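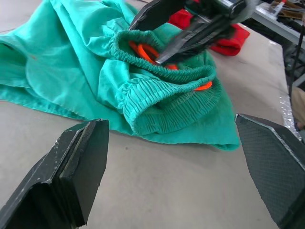

# Why do we stop wearing our clothes?

Project report by Jelle Michiels, second year, Rorevel College

In my family an old T-shirt was first for school, then for the garden, and after this it became a cloth for the windows. When I moved to Munden for my studies, I saw full bags of clothes beside the collection box in our street almost every week. My project started with this difference. I wanted to know at which moment a person decides that a garment is finished. 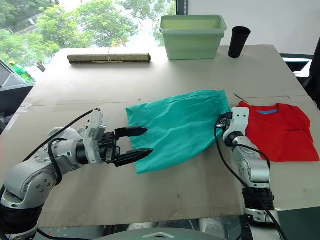 *Reading time: 2 minutes*

## How I worked

I asked 50 residents of Munden to open their wardrobe together with me and to show me everything they had not worn during the last year. Together this gave 403 garments. For each garment I wrote down the kind, the age if the person remembered it, and the reason for not wearing it. I did not ask for the price, although my supervisor advised me to do so. In my test interview the question about money made the person uncomfortable, and the answers after it became very short.

I also spent two mornings at the sorting room of Wevex, which receives the bags from the collection boxes. There I could speak with the sorters during their coffee break. I have included their remarks in the results without names, as I promised them.

## Results

The most common reason was the size. Many people keep trousers which do not fit, and they hope to wear them again. The second reason was color. A black shirt that has turned gray is not broken, but its owner does not want to wear it to work. Real damage, such as a hole or a broken zipper, came only in third place. This surprised me very much, because my own research plan was mostly about repair.

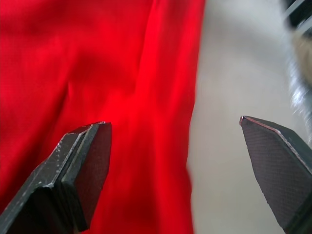 Some persons could also not explain their choice. They said that the garment was "still good" and then they put it back on the shelf. I noted these cases as "no reason given", but I think this group deserves a better name. One woman told me that she feels guilty in both directions: when she keeps a dress without wearing it, and when she gives it away.

At Wevex I heard a different story. The sorters look first at the cloth itself, at the smell and at the seams. A garment with a missing button can still go to the shop of Van Acker, where the button is replaced. A sweater that has become hard from washing too hot can mostly not be sold, even if it was expensive.

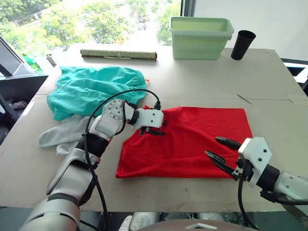
## Limits of this study

My group was small and most of them live near the college, so there are many students and few older people in it. I also visited everybody in February, when the summer clothes are stored away. Some of them were in boxes that we did not open.

## What I would do next

I would like to follow the same wardrobes during a full year. I would also ask Van Acker if I may put a short form beside the cash desk, so that the buyers can write why they chose a used garment. The college has a small fund for continued projects, with a maximum of 2000 euros, and I have asked for the application papers.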